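Matar Kitchen Corner: Gallery

Leen Ghanem set up the corner in March, with dark cloth behind the table to hide the wall fittings. The letters are pinned straight to the cloth.

The microwave and the lettering
White Midea microwave with a round dial, on the light wooden tabletop. The cut-out letters behind it spell "Fast" on the top row and "UMI" below, in larger letters.
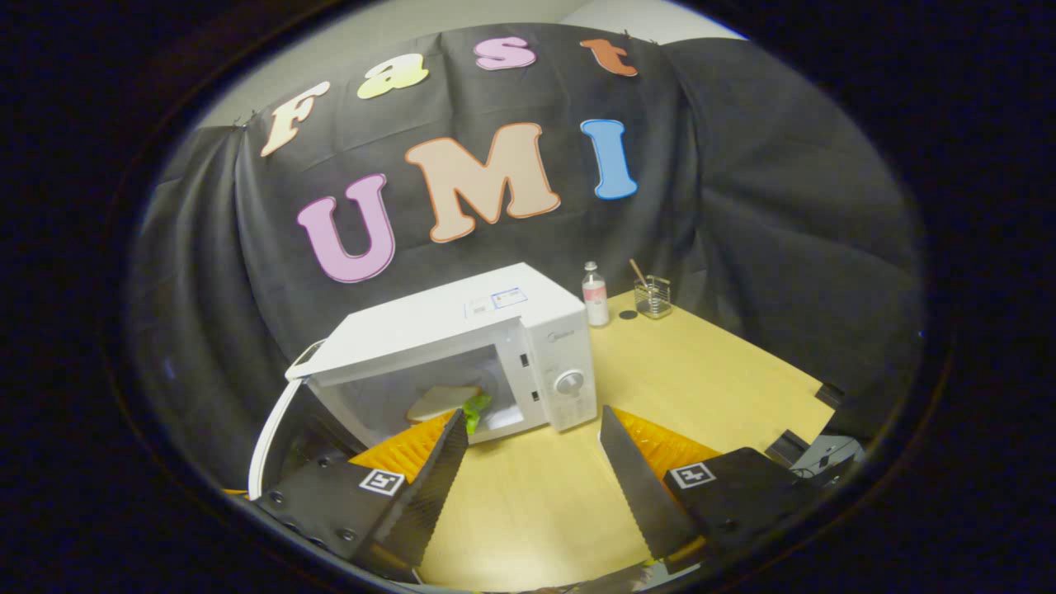
Storage
Spare letters and pins are kept in folder 36, second shelf. Please put them back flat.

Contact
Questions about the corner go to Leen at the Matar front desk, extension 338.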